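Werkstattbuch, November
von Sigrun Lindholm

Kurz nach drei, endlich Kaffee. Ich wollte heute nur den Teppich im hinteren Raum anschauen und bin natürlich wieder am ganzen Boden hängen geblieben! Der Teppich bleibt jetzt doch drin. Chaimongkol wollte 300 Euro für neue Auslegware (ohne Verlegen!), und dafür nehme ich lieber noch einmal den Sauger und die harte Bürste — das reicht bis zum Frühjahr. 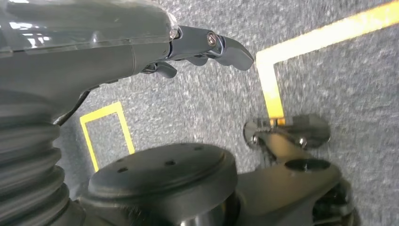
Was mich mehr beschäftigt, sind die Kabel. Ich hätte gern alles, was über den Boden läuft, in flachen Kanälen, und zwar in den grauen von Trasari, die liegen noch im Regal neben der Tür. Bitte nichts direkt auf den Flor kleben, die Reste vom letzten Klebeband habe ich eine halbe Stunde lang mit dem Spachtel abgekratzt. Klett geht besser, 200 cm am Stück müssten für die lange Wand genügen.

Offen: Bürstenaufsatz bestellen, bei Bristen wegen der Kanalecken nachfragen (drei Stück, Innenwinkel). Und wer hat meinen guten Spachtel?

Zuletzt aktualisiert: 16:40 Uhr
3 Kommentare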